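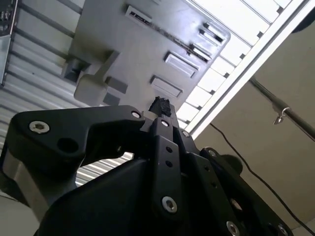

COMMENT

The small black lump in the drawer

Every household I know keeps a scrap of something dark and lumpy that might be foam, or might be rubber, and will not throw it away. Mine lives in the kitchen drawer with the dead batteries. I have moved it between two flats. I couldn't tell you what it came off.

The tidying trade has an answer for this, naturally. Jellik will sell you a set of 19 clear tubs for £45, and the leaflet promises that once every odd bit has its own place you will feel calmer. I bought them last October. I now have a lump in a tub, and I have to find somewhere to put the tub.

Then there are the repair people, whom I like a good deal more but don't quite believe either. Keep it, they say, it'll be the foot off something. The Bahrami guide to mending at home runs to 80 pages and has a whole chapter on saving offcuts, padding and worn seals. I read it twice. In 46 years I have matched one stray part to the thing it fell from, and by then I'd already replaced the thing.

What bothers me is how both sides flatter the scrap. One wants it labelled, the other wants it rescued – and each is sure it must be worth some trouble. Crumpled bits with no shape left in them are mostly rubbish. My council won't take them with the recycling, so they go in the black bin, and that is a small shame I can live with.

I did get as far as holding mine over the bin on Sunday. It went back in the drawer. The washing machine has started making a noise, and you never know.

08/09/2020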